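Community Help > Home and Garden > Painting and Finishing

Brush marks in water-based enamel on a tabletop

Posted by widley_shed, 18 July 2020

I am repainting a tabletop in a pale cream water-based enamel, satin finish. Surface was sanded with 120 grit, wiped down, primed with one coat of acrylic undercoat and left overnight. The first finish coat dried with visible ridges along the length of every stroke. I sanded it back and applied a second coat with the same result. The colour is even and adhesion seems fine.

The brush is a wide flat one. Shed temperature was 21 degrees on both days. I have not thinned the paint. Is this the brush, the paint or the technique? I would prefer not to buy a sprayer for one table.

3 replies

Tivis

Most likely you are working the paint after it has started to set. Water-based enamel has a short open time, and on a warm day with moving air it can be only a few minutes. Once the film begins to skin, each further pass leaves a ridge that will not level.

Suggested method:

1. Sand the existing coat with 240 grit until the ridges are gone. Check with a light held low to the surface. Remove the dust with a damp microfibre cloth and let it dry.

2. Dampen the bristles with clean water and shake out the excess. Load the first third of the bristle length only.

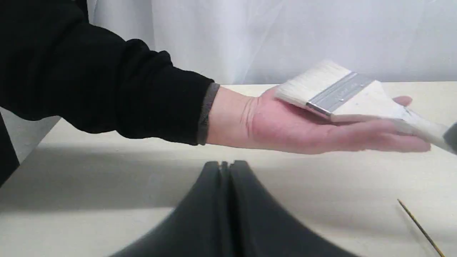
Keep the grip light. Pressing hard splays the tips and cuts grooves in the film. For the last pass the brush should be nearly flat to the surface and moving under its own weight.

3. Work in strips the full length of the top, no wider than two brush widths. Lay the paint on, spread it across, then tip off once along the length. Do not go back over it.

4. Overlap the next strip into the wet edge. Close the shed door and turn off any fan while you do this.

5. Leave the coat for the full recoat time on the tin. Before recoating, look over the top for dust nibs and take them off with a worn piece of 320 grit.

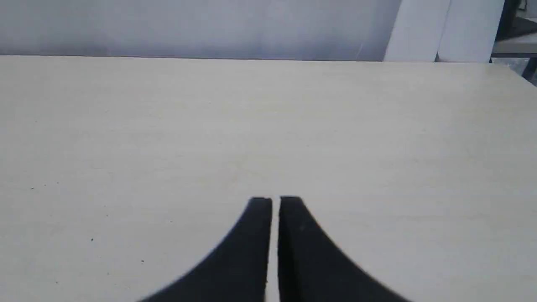 6. Apply the second finish coat in the same way, then leave the table unloaded for a week. Water-based enamel is dry to touch long before it is hard.

If the paint still drags, use a flow additive made for water-based paint, at the rate on its label. Plain water in small amounts also works but reduces coverage.

vellania57

Use a foam roller. Brushes always leave marks.

Athumani

The roller will avoid ridges but can leave a slight orange peel texture, more noticeable in satin than in matt. Rolling a strip and tipping it off straight away with a dry brush gives the better result on a flat top.

Also check the bristle type. Natural bristle takes up water and goes limp in water-based paint. You want a synthetic filament with fine tips. If the packet is gone, soak the brush for an hour and see whether it loses its spring.

One correction to the original post: 120 grit is coarse for the last sanding before undercoat. Scratches that deep can show through two coats and look like brush marks. I would finish at 180, and sand the undercoat lightly at 240 as well.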